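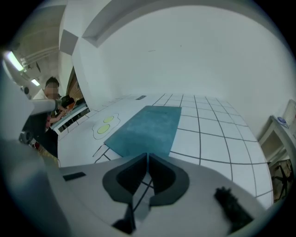

Tiltance 示范采集组 | 新闻稿 | 可即时转载

Cirkov 双手示范数据集首批内容七月开放申请，毛巾、本子和一些大家每天都会碰到的小事都在里面

（Trirkthorpe 讯）Tiltance 示范采集组很高兴地告诉各位朋友、合作伙伴和一直写信来问进度的读者，Cirkov 项目的首批双手操作示范已经整理完毕，将于七月向高校、研究单位和做教学的老师开放申请。这一批共收入 375 段示范，内容都是桌面上的日常活计：把一条毛巾对折再对折，把一本摊开的本子合上，把布料的一角拎起来抖平，把小件东西从桌子这头挪到那头。听起来平平常常，我们自己做久了也觉得平平常常，可是每次有客人来，站在旁边看完一遍折毛巾，总要多留一会儿，问这问那，所以这篇稿子索性写得长一点，把大家问过的事情尽量都讲到。

Cirkov 的目标，用组里平时的话说，是给学习系统攒一本厚厚的"看样学样"的作业本。现在的机器人学习方法，很大一部分是从人的示范里学动作：人做一遍，系统记下手走过的路线、夹爪什么时候张开什么时候合上、当时眼前看到的是什么，然后再从许许多多遍里慢慢摸出规律来。示范越贴近真实的家务和办公，学出来的东西就越有希望用在真实的家里和办公室里。我们做的就是前半截，也就是把示范采得干净、采得有变化、采完以后别人拿去用的时候不用猜。

采集时，示范的人双手各拿一只手持夹爪，像拿两把大号的夹子那样，直接去夹桌面上的东西。夹爪上带着镜头，录下的画面就从夹爪的位置看出去，离物件很近，视野又很宽，两片黑色的指垫始终留在画面里，这样系统学习的时候，"手"和"东西"的相对位置一眼就能看到。头部高度的位置另有一路视角，看得远一些，把桌子、夹爪和周围的环境一起收进来。夹爪上面装的方块标记，印着黑白格子的图案，用来核对夹爪在空间里的位置和朝向。几路资料最后要按时间对齐，对不齐的整段退回，不修补。

许多朋友第一次听说，都会问为什么不直接遥控一台机械臂来录。我们也用过机械臂，现在有些课题还在用，它有它的好处，记录下来的每个关节都清清楚楚。只是拿在手里的夹爪实在轻便，换一个房间、换一张桌子，收拾一下就能接着做，示范的人也能保留自己原来的习惯。折毛巾这件事，每个人都有从小带出来的手法，有人喜欢先对齐长边，有人先把角捏住再说，有人折完还要顺手压一压。隔着遥控手柄，这些小动作很容易就没有了，而我们恰恰希望它们留在资料里。

说到毛巾，要多写几句。首批示范里，毛巾类任务花的功夫最多，返工也最多。布料不像杯子盒子，放下去是什么样子，拿起来就变了样子，夹住一个角，另外几个角各有各的主意。刚开始的时候，组里给示范人员写过一份很细的步骤表，先夹哪里、往哪边走、到什么地方松开，写得密密麻麻，结果采回来的片段一段比一段像，像到分不出是谁做的。拿这样的资料去训练，系统在那一条毛巾、那一个摆法上学得挺好，毛巾稍微斜一点就不知道从哪里下手了。后来我们把步骤表收了起来，只留下开始的样子和结束的样子，中间怎么走由示范的人自己决定，毛巾的起始位置也故意摆得有正有歪，有近有远。整理的时候麻烦了不少，资料却好用多了。

本子也是一样的道理。摊开的本子，要从哪一边掀起来，页边薄，夹爪的尖端得贴着桌面慢慢伸进去，伸浅了夹不住，伸深了会把桌布一起带起来。桌布上印的黑色方格，倒是帮了大忙，布有没有被带动、带动了多少，回看的时候很容易看出来。我们在审看说明里专门为这类情况写了一节，桌布轻微移动的片段照样收，只是标上记号，由使用者自己决定要不要；布被整片掀起来的，就不收了。

也有人问，方格桌布会不会让系统"偷懒"，认着格子去学，离开格子就不会做了。这个问题问得非常好，我们内部也争论过好几个下午。目前的做法是把台面的样子也当成一个要变化的条件，写进每段示范的说明里，方便使用者把不同台面分开来训练、分开来测试。首批里面方格台面占的分量确实偏重，这一点我们在随资料附上的说明里写得很明白，也请申请的单位在写论文、写报告的时候一并交代清楚，免得后面的人拿着结果去比，比出误会来。

在审看环节，375 段示范当中有超过 310 段通过了完整的双手对齐检查，可以直接用于双手协同的训练。余下的片段，有的是一只夹爪的标记在某一小会儿里被身体或另一只夹爪挡住了，有的是两路画面的时间差超出了我们自己定的范围。我们考虑再三，没有把它们删掉，统一放在单独的目录里，名字叫"待选"，每段都写明是哪里不合要求。做单手任务的研究人员也许用得上，做质量检查算法的朋友可能会更喜欢这一部分。提醒大家一句，下载以后请不要把两个目录合在一起用，去年内部试用时就有同事合过，训练曲线难看得很，查了好久才查到原因。

这次的采集能够顺利完成，要特别感谢 Baumgartner 借出场地和桌椅，又在我们一次次临时要改布置的时候一次次答应下来。房间里平时人来人往，有人坐在地板上做示范，有人在旁边的桌子前看着电脑，镜头里自然也会录到旁边的人。我们没有把房间清空了再录，一来是做不到，二来以后机器人要去的地方本来也有人走动。所有入镜的人都事先签了知情同意书，交付出去的画面统一做面部模糊处理，采集期间如果有人改了主意，可以随时提出来撤回，不需要说明理由。撤回的办法写在每一位参与者手里那份同意书的背面，也写在本稿末尾。

有一件小事想顺便说说，给准备自己搭一套采集环境的单位参考。坐在地上做示范，比站着要累，尤其是腰和手腕。夹爪拿在手里，刚开始觉得轻，举着往前伸一阵子，前臂就酸了，动作也会跟着变形，夹合的时机越来越早，抬手的高度越来越低。这些变化做示范的人自己往往感觉不到，看资料的人一看就知道。现在我们采一小段就歇一歇，换个姿势，喝口水，歇完先空做一遍再正式开始。桌子的高度也反复调整过，矮桌适合坐着做，视线和夹爪的方向比较接近，从头部视角看过去，物件不容易被手挡住。

线缆也值得提一提。夹爪要接线，线就会拖在地上，拖在地上就会有人绊到，线一扯，手就一歪，刚刚做得好好的一段也就用不成了。我们试过把线往肩上绕，示范的人嫌转身不方便；也试过用夹子固定在桌腿上，长度又总是差那么一点。眼下的办法很朴素，开始之前由旁边的同事看一眼线的走向，留出一段松的，做完一组再看一眼。以后若能全部改成无线，当然最好，只是时间对齐的精度我们还没有完全放心，所以首批仍然是有线采集。

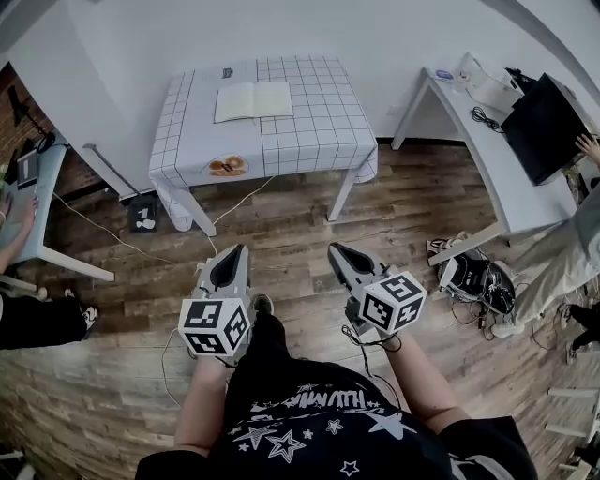

Rahel Wallner 读过本稿的草稿之后来信说，稿子里讲折法多样讲得很起劲，她却更关心失败的那些遍。按她的看法，毛巾夹空了、滑脱了、折歪了又重新来过，这类片段对学习系统的用处不会比一次做成的少，如果采集的时候一看不对就停下重录，系统学到的就全是顺风顺水的样子，真到了东西滑掉的时候反而不知道该怎么接着做。她希望首批资料能把"做错之后怎样补救"单独标出来，哪怕标得粗一些也好。

我们把这封信在组里传看了，几乎每个人都点了头。实情是首批采集的前半段，我们的确要求示范的人出了差错就从头再来，当时只想着让资料整齐；到了后半段才放宽，允许在同一段里自己补救，补救完继续往下做。因此首批里带有补救动作的片段分布得很不均匀，前面少，后面多。接到来信以后，审看的同事已经着手给这些片段加标注，标注分成 2 种，一种是没有夹稳但是很快重新夹住的，另一种是退回到前面的步骤重新做的。标注会和首批资料一起在七月放出，如果有个别片段来不及标，会在说明里列出来，后续更新时补上。

负责协调首批发布的 Halima Ezeani 也借这个机会，向长期等候的各位说声抱歉和谢谢。她说，原本的打算是早一些开放，后来发现有些片段的任务名称写得前后不一致，同样是把毛巾对折，有人记作"折叠"，有人记作"对折"，有人写的是"叠一次"，检索起来非常头疼，只好停下来重新统一。"我们宁可让大家多等几个星期，也不愿意让每一个拿到资料的学生都去重做一遍这件事。"她说，"而且老实讲，统一名称的过程里大家坐在一起，把每个动作到底算什么重新聊了一遍，聊完之后，后面的采集顺利了许多。"

谈到命名，这里也把最后定下来的规矩写出来，供有兴趣的同行参考。每段示范有一个任务名，用动词加物件，写得越短越好；有一句起始状态，说明物件大致怎么放；有一句结束状态，说明做到什么程度算完成；再有一栏备注，给审看的同事随便写。备注栏原先没有打算公开，里面什么都有，有人写"这一遍折得真漂亮"，有人写"窗外有车经过，声音大"，有人写"袖子碰到桌布，看不出影响"。我们翻过一遍以后觉得挺有意思，有些信息别处也找不到，就在征得写备注的同事同意之后，把不涉及个人的部分一起放了进去。

资料的申请办法尽量做得简单。高校和研究单位由指导老师或项目负责人提出申请，写明用途、使用的人和大致的期限；中学和职业学校的老师如果想在课堂上演示，也可以申请一份精简的版本，里面挑选的是画面清楚、动作完整、时间较短的片段，适合在普通教室的投影上放。商业用途目前暂不开放，我们知道有不少企业在关注，也收到过很客气的来信，这件事牵涉到参与者同意书里的约定，需要重新征求每一个人的意见，不能由我们单方面决定，请各位体谅。

申请通过以后，使用单位会收到下载方式、说明文件和一个用来检查文件是否完整的小程序。说明文件写得比较长，恳请大家还是从头看一遍，尤其是讲坐标方向的那一节。左手夹爪和右手夹爪用的是同一套坐标约定，过去内部版本里左右是镜像的，后来改掉了，手边如果还留有内部试用版的读取代码，请务必换成新的。换了代码以后最简单的检查办法，是把一段折毛巾的轨迹画出来，两只手应当从两侧往中间靠拢；如果画出来两只手往同一边跑，那就是还在用旧的约定。

随首批资料一起，我们还会在 Trirkthorpe 举办 2 场开放体验，都安排在星期三下午。到场的朋友可以亲手拿一拿夹爪，坐到矮桌前面试着折一条毛巾，或者合上一本本子，然后在屏幕上回看自己刚才的动作。之前有同事的家人来试过，试之前都说"这有什么难的"，试完都要求再来一遍。小朋友也欢迎，夹爪对小手来说稍微大了一点，请家长在旁边帮忙托一下。体验时录下的画面只在当场回看，结束后删除，不会进入资料集，这一点请各位放心。想要正式参加以后采集的朋友，可以在现场留下联系方式，由我们另外约时间说明和签署同意书。

往后的安排，也向大家交个底。第二批已经开始准备，重点有所调整。台面会换得勤一些，除了方格的，也会用素色的和家里常见的花布；光线会有明有暗，傍晚不开灯的时候也想试着采一些；物件方面，布料仍然是重头，毛巾之外会加上围巾、枕套和袜子，袜子配对是组里呼声很高的一项，大家都说家里的袜子总也配不齐。纸张类的任务打算从合上本子往前走一步，试试翻到指定的一页，再试试把散页理齐。翻页对现在这种夹爪来说很勉强，指垫可能要重新设计，能不能放进第二批还没有定，我们不想先把话说满。

示范人员的构成也要再宽一些。首批的参与者大多是组里的同事和他们介绍来的朋友，年纪相近，惯用右手的占了多数，折东西的手法虽然各不相同，总归还是在一个不大的圈子里。我们很希望惯用左手的朋友来参加，也希望年纪大一些的朋友来参加，他们折衣服叠被子的经验比我们丰富得多。动作慢没有关系，中途停下来想一想也没有关系，这些停顿同样会原样保留在资料里。参加采集有误餐和交通方面的补贴，具体办法在说明会上会逐条讲。

还有媒体朋友问过，用这些示范教出来的系统，什么时候能真正帮人折毛巾。我们只能照实回答，首批资料刚刚整理好，用它做训练的工作还在很早的阶段，不同实验室的做法也不一样，现在谈成功率为时过早，本稿里也就不放这方面的数字。等到合作单位有了可以公开的结果，而且是别人能够照着重做一遍的结果，我们会再发一篇稿子，把测试的条件、用的是哪一部分资料、哪里做得不好，一起写进去。在那之前，如果在别处看到有人引用 Cirkov 宣传某种成品，请先来信向我们核实。

最后要谢的人很多，在这里没有办法一一写下名字。谢谢每一位坐在地板上把同一条毛巾折了又折的参与者，谢谢在电脑前一帧一帧对时间的同事，谢谢 Baumgartner 的各位总是在我们搬桌子的时候过来搭一把手，也谢谢来信提意见的读者。采集间的门上贴着一张纸，写着当天要做的任务和休息的时间，路过的人有时会在上面添几笔，画个笑脸，或者写一句"今天轮到枕套了吗"。还没有轮到，要等到第二批。

申请与查询

资料申请：请以单位名义致函 Tiltance 示范采集组，信件标题注明"Cirkov 首批"及单位名称。来信按收到的先后处理，七月份来信可能较多，回复会稍慢。

开放体验：于星期三下午在 Trirkthorpe 采集间举行，需要提前登记，同行人数请一并写明，有行动不便的朋友请在登记时告诉我们，我们会准备高一些的桌子和椅子。

参与者撤回：曾参加首批采集、希望撤回全部或部分画面的朋友，请直接联系当时为您办理同意书的同事，或致函示范采集组，注明采集时使用的代号即可，不必写真实姓名。七月开放之前提出的，相关片段不会放出；开放之后提出的，我们会从资料库中移除，并通知已经下载的单位同步删除。

媒体联络：Halima Ezeani，Tiltance 示范采集组。需要采访或到现场拍摄的媒体，请提前说明拍摄范围，以便我们征求当天在场人员的同意。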